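Subject: Re: [cell-care] Gripper drifts to the side after finger change
From: Skorkulska

Hello all,

> We changed the fingers on our right arm and now the gripper
> closes a little beside the spoon. The arm itself repeats well.
> Do we need to calibrate the whole cell again? Also, how often
> do you check the cable at the wrist?
> Dunne

No, I would not start with the whole cell. We had the same trouble at Plullmont in May, and the fault was only in the tool data. The new fingers were 2 mm longer than the old ones and the old values were still saved in the controller.

My order is now this. First I loosen the finger plates, clean behind them and tighten again crosswise. Then I teach the tool point new, with 9 poses, at slow speed. Only after this I touch the table positions.
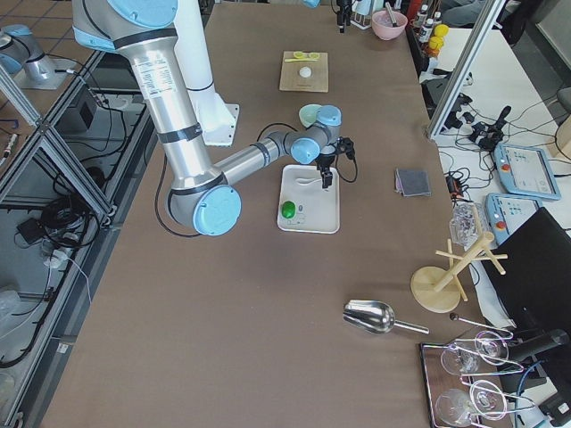

For the table positions I keep the pendant in my hand all the time and the other arm parked. I go first over the tray, then the bowl, then the board. If all three are wrong in the same direction, the tool point is still bad. If only one is wrong, somebody has moved the object, and you can teach this one position again.

About the cable: please look at it with the wrist turned to both ends. Ours had enough length in the home position, but when the gripper went down low it was pulled tight at the plug. We gave it almost 40 mm more and fixed the clamp higher on the forearm.

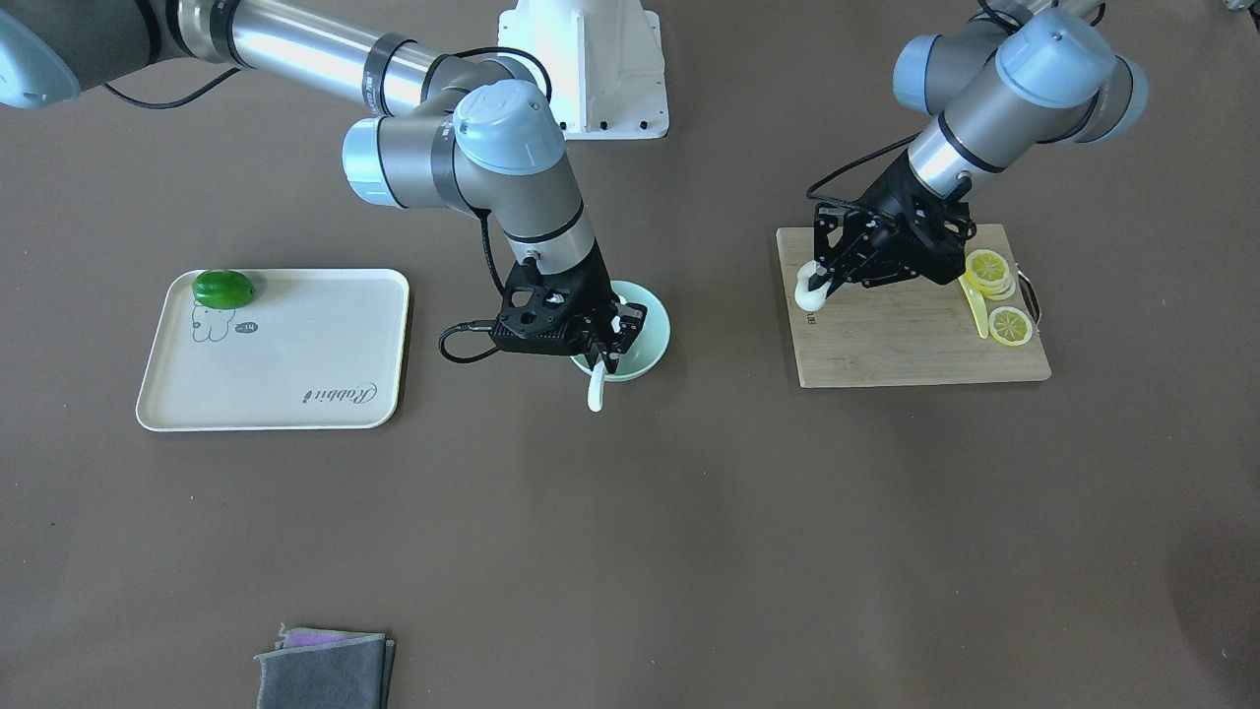
After this I let both arms run together, 12 cycles at reduced speed, and I listen at the wrist joints. A clicking sound means for us usually a loose finger plate – seldom the joint itself. I write the tool values on paper too, as the Skemix backup did not keep them after our last update.

If your error is still there, please send the tool values from before and after.

Regards,
Skorkulska

Comments (3)

cellkeeper: Crosswise tightening helped here also, thank you.

Dunne: It was the tool data. The cable I will do next.

mtk_west: Which clamp do you use on the forearm? Ours slides down.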